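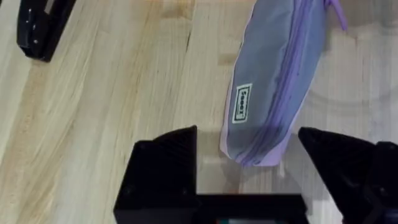
**Wrist camera exposure and grip on soft items: Ivau vs Pelkonen fingers**

**tarn_lever** wrote:

Moving from the Pelkonen two-finger set to the Ivau set on the same arm. Controller is a Lostow, firmware unchanged since February. Test item is the grey-lavender pencil case with the purple zip, picked rounded end first off the pale wooden table.

Over 774 attempts per finger set:

- Pelkonen: 10 failed lifts
- Ivau: 3 failed lifts

Closing speed and force limit were identical. The Ivau fingers taper more, and I think the narrower tip gets under the puffy end before the fabric folds. I'd like a second opinion before I order another pair.

**Revasau_bench** wrote:

The difference is smaller than you think. Was the case emptied and refilled between sets? A soft pouch changes shape after a few hundred squeezes. Whichever set goes second gets a case that has already been broken in.

**tarn_lever** wrote:

Not refilled. Pelkonen went first, so that does favour the Ivau. I can alternate in blocks.

**Lorenz Fankhauser** wrote:

Alternate, yes. Also log the angle of the case relative to the closing direction. With the case lying on a diagonal, one finger meets it before the other and pushes it. On a hard object you get away with that. On fabric the first finger makes a dent and the second closes on a fold.

Separate point: you have glare on the right side of the table, over the wood beside the case. What is the detector doing there?

**tarn_lever** wrote:

Auto exposure, default settings. The outline from the detector wanders on that side. It finds the zip without trouble.

**Lorenz Fankhauser** wrote:

Fix the exposure. Black fingers take up a good part of the view and auto exposure brightens everything to compensate. The table then washes out. Either lock it by hand or set the metering window to leave out the bottom third.

**quillon** wrote:

Disagree on locking it. We locked ours and lost the picture every afternoon when the blinds went up. The metering window is the better of the two. Better still, move the lamp. No setting brings back grain that has gone white.

**Lorenz Fankhauser** wrote:

If the room light varies that much, I'd deal with the blinds first. For a comparison of fingers the camera should be held constant, or you are comparing two things at once.

**Revasau_bench** wrote:

Agree with Lorenz on that. Would also move the black hardware out of the top left corner. Our detector took dark brackets for a third finger more than once.

**tarn_lever** wrote:

It's well clear of the case and hasn't caused a false detection, but I'll shift it.

Plan: lamp moved, metering window set, sets swapped every block, angle logged. The fingers come off with a hex key so swapping isn't much work. The old log has 3,546 frames with the exposure value stored, and I'll check whether the failed lifts line up with the bright ones.

**quillon** wrote:

Post the force trace for the failures as well. A slip and a missed grasp look the same in a pass/fail column.

**tarn_lever** wrote:

Will do. The Lostow only saves force at the end of the close by default, so the old failures won't have a full trace. New ones will.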